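Pesard Technical College
Electrical Safety, Unit 2: Branch Circuits and Load

2.1 Continuous load

A load is continuous if it runs at its maximum current for three hours or more. Size the overcurrent device at 125 percent of the continuous load plus 100 percent of the rest. A 15 A breaker therefore carries no more than 12 A continuous.

2.2 Relocatable taps

A power strip adds outlets, not capacity. Add the current of everything plugged into it and compare the total with the rating on the strip. Do not connect one strip to another. 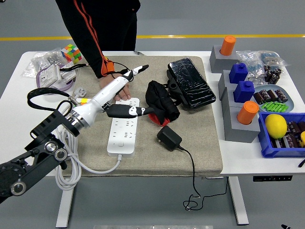
2.3 Worked problem

A bench circuit at 120 V feeds two loads, 488 W and 70 W. Total power is 558 W. Current is 558 / 120 = 4.65 A. If both loads are continuous, the design current is 5.81 A.

Problems 69 and 70 in the Stollunton workbook are due Tuesday, July 23, 2019.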